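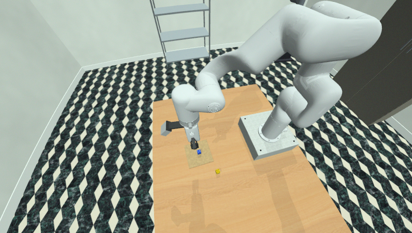 A light wooden table on a patterned floor.

Home Topics Materials Glossary

What is wood made of?

Wood is made of tiny tubes called cells. In a living tree, many of these tubes carry water up from the roots. The cell walls contain cellulose, a strong fibre, and lignin, a stiff substance that binds the fibres together.

Each year, many trees add a new layer beneath the bark. A trunk with 37 growth rings has grown for 37 years at that height. The colour of the rings can vary.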